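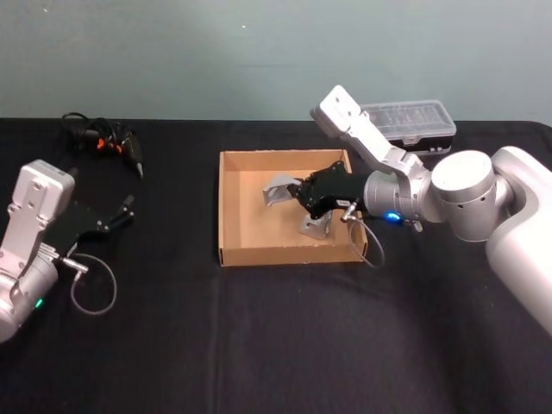 Section 4. Two arms over the black cloth.

4. Setting up the Gumar water level logger in a stilling well

Read this section before you go to site. The quick-start card in the box says the job takes 22 minutes. We have never managed it in that, and we would be wary of anyone who says they have.

4.1 Before you lower the sensor

1. Check that the well is open to the stream. Pour in a bucket of water and watch the level fall back. If it stays up, the inlet pipe is blocked and every reading you take will be wrong, however tidy the graph looks.
2. Set the logger clock by hand. The menu offers "auto time", but it takes the time from whatever laptop was last plugged in, and field laptops are often wrong.
3. Hold the sensor in open air and press ZERO. Wait until the figure on the display stops moving.
4. Write the zero figure in the site book. The logger claims to store it. Write it down anyway.

Caution: Do not zero the sensor under water. The logger will accept it without a warning.

4.2 Hanging the sensor

5. Lower the sensor on its own cable until it is below the lowest level you expect, then clamp the cable at the top plate.
6. Pull down gently on the cable below the clamp. If it slips, tighten and try again.
7. Leave the vent tube clear. A kinked vent tube turns your level logger into a rather costly barometer.

Note: The clamp sold as "self-locking" needs a spanner like any other clamp. 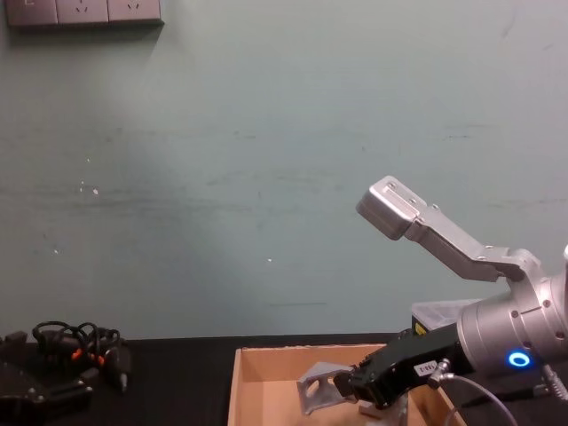
Tonantzin Olvera wrote to us that step 6 is not enough on deep wells: the clamp on her Pacheco site passed the pull test and the sensor still sank 62 mm over the winter, so she now tapes a mark on the cable and checks it on each visit. We have no quarrel with that. Do the same if your well is more than 2 metres deep.

4.3 Matching the logger to the staff gauge

8. Read the staff gauge at eye level. In choppy water, take the highest and lowest points and use the middle.
9. Enter the reading under OFFSET and press SAVE.
10. Wait for the next logged value and compare it with a fresh gauge reading.
11. If the two differ by more than 5 mm, go back to step 3. Do not nudge the offset until they agree – that only hides the fault until the river rises.

Note: The "smart offset" option averages past readings. We can find no use for it at a new site, where there are no past readings worth having.

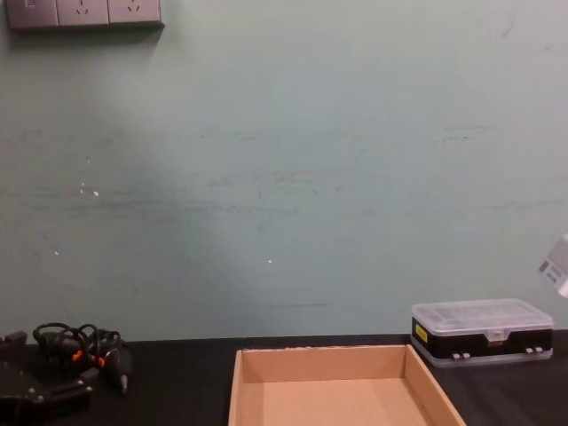
12. Choose a logging interval. Fifteen minutes suits most streams. The one-minute setting is much praised in the brochure, but it eats the battery and rarely tells you anything more about a slow river.
13. Ignore the battery life shown on screen. Ours promised 361 days in September and was flat by 13 November 2022.
14. Download a short test file and open it before you leave. Look for gaps, repeated values and times that run backwards.
15. Close the lid, fit the padlock and note the logger number in the site book.

Caution: The lid seal works only if the groove is clean. Wipe out any grit before closing.

For flow ratings, go to section 5.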